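Wrapping bouquets on a gray marble pattern table, keep it or cover it?

Posted in August by stem_and_string

I wish to hear opinions about the table top where I wrap my flowers. It is gray with thin pale veins in it, and I chose it before I was doing flowers at all.
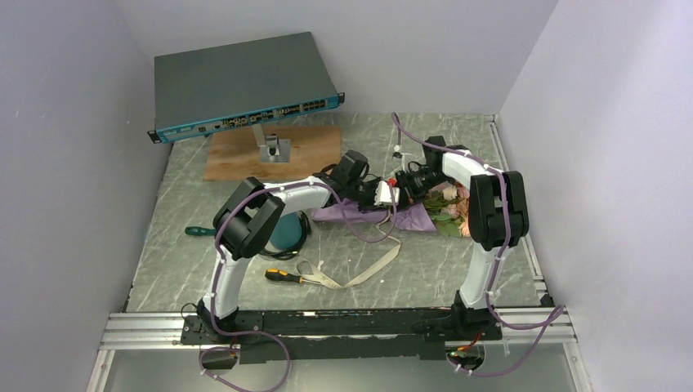
paperhand: I would cover it. A busy pattern under the work makes it harder to see small bits of leaf, and you will sweep them into the next wrap without noticing. Plain white board on top, and you change it when it becomes ugly.

stem_and_string: Thank you for the quick answer. I must explain my question better. The pattern itself I like very much, and with the purple wrapping I find it quite elegant. My problem is with the work. When I pull the sheet tight around the stems, the paper slides on the top, and I lose the angle of the fold. With a rough table I did not have this. Also I have in mind an order of 200 small bouquets for an event at Drummond Hall in the fall, so I would like to solve it before that and not during.

greenbucket: 200 on one table? How deep is it?

stem_and_string: The usable depth is 788 mm. The height is 859 mm, which is correct for my back, I measured it at the time with much attention.

greenbucket: Then the height is fine for wrapping, maybe a little low if you are tall. The depth is OK if you keep it clear. I see electronics and a wooden board at the back of yours. I would move all of this to a shelf before a big order. You will want the back part for the finished ones.

paperhand: Agree with greenbucket. Flowers come with water. A network switch should not live on the same surface.

stem_and_string: You are both right about the water, and I accept it. The switch must move. For the wooden board I am not so sure, it has a metal plate fastened on it and it is heavy enough that it stays where I put it. I was thinking to use a board like this as a stop for the roll of paper.

paperhand: A stop for the roll is a good idea, but not with metal parts standing up from it. One moment of hurry and the paper catches on the corner. Screw a plain strip of wood to a plain board.

lilac_thursdays: I do not agree about covering the top. I have worked on a smooth surface for many years, and for me the sliding is an advantage. You turn the bouquet with the paper in one movement. On a rough table you have to lift it each time. I think stem_and_string is only holding the sheet in the wrong place. The hand that holds must be at the binding point and not at the edge of the paper. If you hold at the edge, of course it runs away from you.

stem_and_string: This is interesting, because I do hold at the edge. I learned it from a video and never questioned it.

lilac_thursdays: Try like this, without any mat:

Put the sheet with one corner toward you. Lay the flowers so the binding point is a little above the middle of the sheet. Press there with the left hand and do not let go until the tape is on. Fold the bottom corner up over the stems, then right side, then left side. Turn the whole thing a quarter and only then make the collar nice.

paperhand: And if you are left handed you do everything from the other side. I say this because I lost a full winter following right handed instructions.

greenbucket: The method of lilac_thursdays works with stiff paper. With the soft kind, the non-woven one, it is another story. It stretches when you press, and you get a bag shape in the front. Which one is your purple?

stem_and_string: For the event I have not decided. I have a sample of paper and a sample of the non-woven, both from Rureo, and both in purple tones. The non-woven looks richer to me but I confess it makes me nervous.

greenbucket: Do not be nervous, only cut it larger. And use two layers, the inner one in a lighter color. Purple alone swallows dark flowers. With white or yellow ones you can leave it single.

lilac_thursdays: Here I must disagree again, sorry. Two layers on 200 pieces is a lot of cutting and a lot of money. A single layer with a good collar is enough for small bouquets. People look at them for one evening.

greenbucket: People take photos of them for one evening.

stem_and_string: I made the calculation for both cases. With two layers, materials come to 464 dollars, with ribbon included. I have not yet the permission of the client to go so high. With one layer I can stay well under it, and I could use the difference for a better ribbon.

paperhand: Better ribbon, yes. A cheap ribbon on purple looks gray in the evening light. I ordered satin from Kudetico last spring and was satisfied, but check the width when it arrives, mine was narrower than I understood from the page.

stem_and_string: I will write this down. Now back to the table, if you permit. I tried this morning the method of holding at the binding point. The first ones were worse than before. After this my hands understood, and the paper did not run so much. But I still have sliding when I cut. The scissors push the sheet forward.

lilac_thursdays: For cutting use a knife and a cutting mat, not scissors. Cut everything the day before, in one stack, and keep it flat under something heavy.

greenbucket: On a printed top I would never use a knife without a mat, even one time. If your pattern is printed, one deep line will show for always. Is it stone or only pattern?

stem_and_string: Only pattern. So for me, the mat is obligatory. I have one from Mokilley that I used for sewing, it is dark green and has a grid. It covers the left half of the table if I clear it.

paperhand: So in the end you cover half. I take this as half a victory.

stem_and_string: You may take it. The plan is now: mat on the left for cutting, bare top on the right for wrapping, finished bouquets at the back in low buckets, and the switch goes out to the hallway shelf. I am missing only one thing, where to put the tape. I always lose the end of it.

greenbucket: Tape dispenser, the heavy one for desks, at the right hand. Fold the end over when you stop for coffee.

lilac_thursdays: Or cut pieces before and stick them along the edge of the table. Ten at a time, otherwise they dry and curl.

paperhand: Please not on the edge. They stick to your sleeve and then to the petals. Dispenser.

lilac_thursdays: I roll up my sleeves.

stem_and_string: I will try the dispenser first. One more question for those who did big orders: do you wrap with the stems dry, or do you leave wet cotton inside? The hall told me the tables will be set at 3 p.m. and the guests come at 7.

greenbucket: Four hours, I would put wet cotton and a small plastic bag, closed with a rubber band, and then the wrap. Check that no water comes out before the paper touches it. Purple paper can stain, and a wet spot shows darker.

lilac_thursdays: For four hours in a cool room I leave them dry if they drank all night. But ask if the room is cool.

stem_and_string: I will call them and ask. When I know it I write again in this thread.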